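Workshop > Robotics > Opinion

Simulate Before You Solder

Aug 5, 2022

Print this page | E-mail this article

A home arm build should start in simulation. At the Fillaldale shared workshop we spent 19 evenings on brackets before testing a single reach, and eight of the 16 brackets were scrapped. The model needs very little – an arm, a white table, four colored cubes, one of them up on a magenta platform. The raised cube matters most, as a grasp height hard-coded for the tabletop is wrong there. Settle that in software, then cut metal.

Related items
Cliteck servo drivers compared
Wiring the Tiêu controller
Hellcombe open bench, July notes

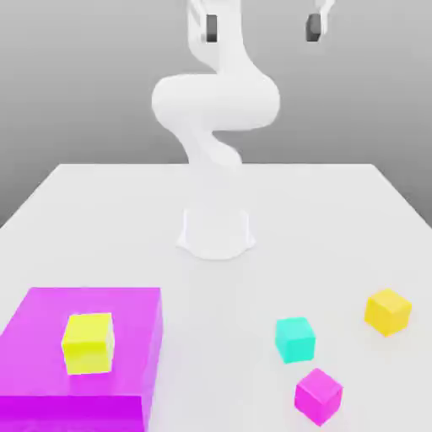
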